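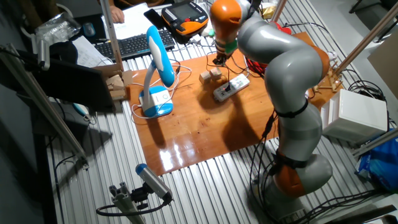
Mutua Kimaro

Sep 19, 2022

1/ On behalf of Sikasero Wrestling, I am posting the full statement on the title history of the Mollel Cup. The short version went out to ticket holders by email. This thread is the complete one and replaces it.

2/ The Mollel Cup is the oldest championship we still defend. It was first awarded in a one-night tournament in Limon, and for most of its life the list of champions was kept on paper by whoever was running the office that season.

3/ Over the years, several versions of that list went into circulation. The printed programs used one. The website used another. The ring announcers worked from a typed sheet that agreed with neither. Fans have written to us about this many times, and they were right to do so.

4/ In August we finished comparing the office list with the Skurnik collection, which holds more than 300 programs, bout sheets and tape labels from our early shows. The changes below take effect today.

5/ First change. The reign of the masked wrestler known as the Harbor Phantom is now recognized. He won the Cup by countout in Limon and carried it out of the building. The old office list treated the match as a non-title bout.

6/ The bout sheet from that evening is marked "for the Cup" in the promoter's handwriting, and the rules at the time allowed the title to change hands on a countout. That rule was dropped the following season, and later lists appear to have applied the newer rule backward.

7/ Second change. The Cup was vacant for one full summer following a double pinfall in the main event. Our website had shown the previous champion holding it throughout. He was billed as "former champion" at every show that summer, and the record now agrees with the billing.

8/ Third change. The two short reigns on the coastal tour have been moved to a separate section. Both title changes took place on cards that were never announced as Sikasero events, and the Cup was back with the original champion before the next home show.

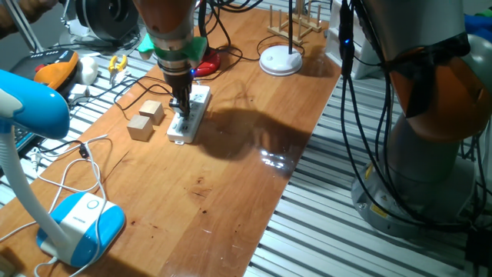

9/ We know the coastal tour decision will disappoint some people. The matches happened, the wrestlers earned them, and both names will remain on the page with a note. They will not be numbered among the official reigns.

10/ On attendance. The final of the fourth Mollel Cup has long been advertised as a sellout of 5,000 or more, depending on which poster one reads. The gate report in the Skurnik collection gives 3,663 paid. We will use that number from now on, in print and on the air.

11/ It remains the largest crowd for any Cup final. The hall in Limon where we now run holds about 1,000 with the floor seats in, so the record is likely to stand for some time.

12/ A word on sources. Where a bout sheet and a program disagreed, we followed the bout sheet, as programs were printed before the show and the card often changed. Where we had only a program, the entry is marked "as advertised." Newspaper results were used to confirm dates.

13/ Tape was used where it survives, and there is less of it than we would like. Many of the early shows were recorded over. If the label on a tape named a finish and the tape itself was blank, we did not accept the label alone.

14/ Remigiusz Krawczyk, who was our ring announcer during the first ten years of the Cup, reviewed the draft and answered questions at length. He disagreed with us on one point, the countout, and asked that his disagreement be recorded. It is, in a footnote on the title page.

15/ His view is that the match was changed to a non-title bout in the dressing room and that he announced it that way from the ring. We have no recording of the introductions. Should one come to light, the entry will be reviewed again.

16/ Several people have asked what this means for the current champion. The current reign is unaffected. The number of official reigns before it has changed, and the graphic shown during ring entrances will be corrected before the next event.

17/ The name plates on the Cup itself will stay as they are. Some carry spellings that were wrong on the day they were engraved. They are part of the object, and the wrestlers who held it remember them that way.

18/ A new plate will be added for the Harbor Phantom under his ring name only. He never unmasked with us. We have been asked privately who he was, and we will not be answering that question.

19/ Commentary teams have received a revised fact sheet. Until everyone is used to it, you may hear the old figures on a broadcast. Please be patient with them, as calling a live match leaves little time for turning pages.

20/ Older broadcasts in the video library will not be re-edited. What an announcer said on the night belongs to the night. A line has been added to each affected video description pointing to the current title history.

21/ The tag team and junior titles have not been reviewed. Work on the tag team title will start once the Cup pages are settled. The junior title is in poor shape on paper, and I cannot give a date for it.

22/ If you hold programs, ticket stubs, home recordings or photographs from Sikasero cards, we would be glad to hear from you. We are looking above all for bout sheets from the second and third seasons. Scans are enough. There is no need to mail originals to the office.

23/ Corrections should be sent through the contact form on the website under "Title history." Please say which reign you are writing about and what your source is. Replies to this thread are read, but they are easily lost.

24/ Our thanks go to the Skurnik family for opening the collection to us and for their hospitality while we worked through it, and to the readers who sent in clippings.

25/ One correction to post 8: the second of the two coastal tour changes took place on the final card of the tour. The version emailed to ticket holders placed it on the opening card. The title page has the right entry.

Mutua Kimaro, Records and Publications, Sikasero Wrestling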